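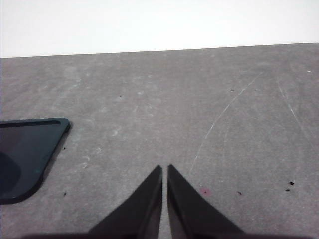
Cotine Community Kitchen: Tray and Tabletop Replacement
Progress report to the Liem Fund, May

Print this page | E-mail this page

Prepared by Farah Goh, project lead

Work covered in this report

The grant pays for new serving trays and the resurfacing of the worktables in the main kitchen and the side room. Work on the main kitchen is finished. The side room is under way, with 7 tables still to be done.

Tabletops

The old tops had swollen at the joints and could no longer be cleaned to the standard we need. We chose a gray speckled finish after trying a plain white one, which showed every mark by the end of a lunch service. Velent supplied and fitted the new tops. One was delivered with a chipped corner and was exchanged at no charge.

Trays

We asked for trays with rounded corners and a raised rim. The first delivery was 894 trays and the second brought the total to 1402. The order is for 2000 in all. Jostent has told us the remainder will ship next month. The dark color was chosen by the serving staff, who found that pale trays stained from tea and tomato sauce.

Staff reported two problems in the first weeks. Trays stacked straight from the dishwasher stick together, so they now stand in racks before stacking. The trays are also slightly wider than the old ones and do not fit the lower shelf of the serving cart. We have moved that shelf down one notch on two carts and will do the others when they are next out of use.

Spending

Spending is within the approved budget. The cost of the racks was not in the original plan and has been met from our own funds. We are not asking for an increase.

Next steps

Finish the side room tables. Take delivery of the last trays and check them against the order. Send the old trays for recycling once the new set is complete. The final report will follow after that, with copies of all invoices.

Questions about this report can be sent to Farah Goh at the kitchen office.

Print this page | E-mail this page

Recent reports
Side room flooring: closing report
Dishwasher repair and service contract
Cold storage: first progress report
Serving carts: request for quotes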